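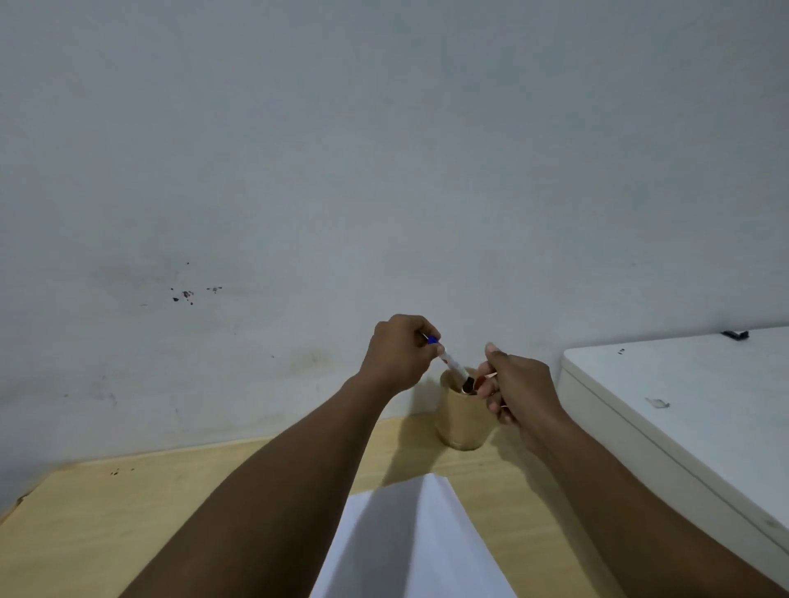 Specks and a grayish smudge on a white wall, low down near a desk.

Repainting Interior Walls: Frequently Asked Questions
Thu 27 July | By the Fomdale Building Maintenance Desk

We use cookies to remember your region and preferences. Accept | Manage settings

Can marks be washed off before painting?
Often. Use a soft sponge, lukewarm water and a small amount of dish soap. Matte paint tolerates little rubbing; heavy pressure polishes the surface and leaves a shiny patch.

Do stains need a primer?
Water-soluble stains, grease and soot bleed through ordinary wall paint. Spot-prime them with a stain-blocking primer such as Rultonar Base and extend the primer 2 inches past the edge of the mark.

How long should primer dry?
Allow 4 hours at normal room temperature. Cold or humid rooms take longer. Jobs done in February in unheated units should be left overnight.

Is spot touch-up acceptable on white walls?
Only if the original can is available and the coat is recent. White paint shifts with age. Otherwise, paint corner to corner.

How much paint is needed?
One gallon of Sikska Interior Matte covers 200 square feet per coat on sound plaster. Unpainted patching compound absorbs more. Openings larger than a standard door may be deducted.

Which sandpaper grit is used on filled areas?
Start with 120 and finish with 180. Remove dust with a damp cloth before priming.

What if spots return after painting?
Stop and check for moisture. Recurring spots may indicate a leak or mold, and another coat will not correct either. Report them on Form 173.

Related items
Choosing a Roller Nap
Slaoui Patching Compound: Mixing Table
Baseboard Caulking FAQ
Storing Leftover Paint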